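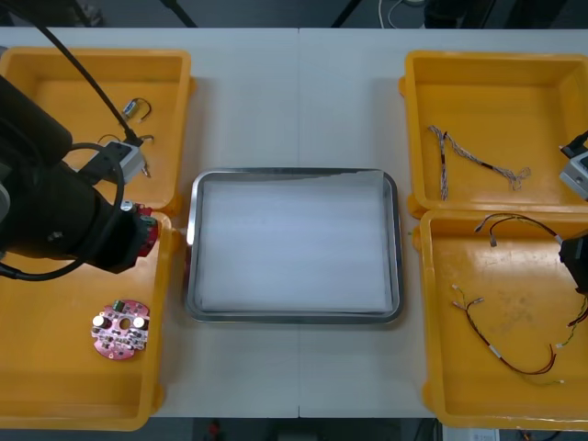

Re: Sorting wire, still
List: workshop-automation
Posted in July

> Prusoro say the pair of arms will do kitting by the end of the
> summer. Pick from the bins, lay out in the tray, next please. If
> it can do that it can do my cutlery drawer. Has anyone on the
> list got past the rigid parts?

Depends what you call past. The round pink board I'd trust to either arm tomorrow. It is flat, it has a bin to itself and it stays the shape it was when you last looked at it. Harnesses are another matter. Take hold of the red and black one by the middle and both ends go visiting. The braided one has a frayed end that will hook on anything, including its own other leg.

We had 2 arms on this at Skornenby all spring, with the Horosa software. It logged 2497 tries and I've read more of that log than I'd wish on you. Boards, fine. Small loose pins, sulky. Wire, a long sad story. My aunt did the same job at Lau for years with the radio on.

As for the cutlery drawer, forks are rigid, so you may be in luck. I'd hold off on anything with a flex. Mine can't be trusted with the phone chargers and I'm not sure I can either.

Does anyone have the finger pads that came with the older kit? I'd take a pair off your hands, postage paid.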